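Le coffret collector Markar, saison complète

Si vous avez passé vos soirées d'hiver à attendre l'épisode suivant (nous aussi !), voici de quoi prolonger le plaisir. Le coffret Markar réunit toute la série, en version originale sous-titrée, avec une image entièrement reprise pour l'édition physique. Les scènes de nuit au port y gagnent énormément – on distingue enfin le visage du frère dans la scène de la jetée, celle dont tout le monde parle depuis la diffusion.

L'édition est signée De Bruijn, et ça se sent dès qu'on ouvre le fourreau : carton épais, impression mate, dos rond qui tient bien dans une bibliothèque. La bande originale a droit à son propre disque, avec le générique de fin dans sa version longue, introuvable en ligne jusqu'ici.

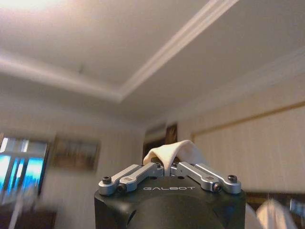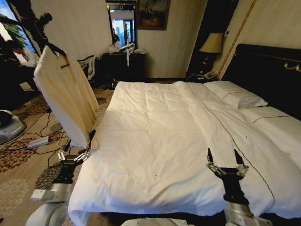 Contenu du coffret

3 Blu-ray : tous les épisodes, dans l'ordre de diffusion
1 CD : la bande originale
1 livret de photos de tournage, avec le scénario du premier épisode
2 affiches pliées, dont celle de la gare sous la neige
2 cartes postales sous enveloppe

Langues et sous-titres

Version originale en stéréo, sous-titres français et néerlandais. Pas de doublage, et franchement on ne le regrette pas une seconde : la voix de l'héroïne fait la moitié du personnage. Les commentaires audio du premier et du dernier épisode sont eux aussi sous-titrés.

Tirage et disponibilité

Tirage limité à 600 exemplaires numérotés, expédiés par Mevico à partir d'avril. Près de la moitié est déjà réservée. Le numéro figure au dos du fourreau et ne peut pas être choisi à la commande.

À voir aussi

Le coffret Endus, du même éditeur, revient en stock au même format. Les deux côte à côte sur une étagère, c'est superbe – et les commandes groupées partent dans un seul colis.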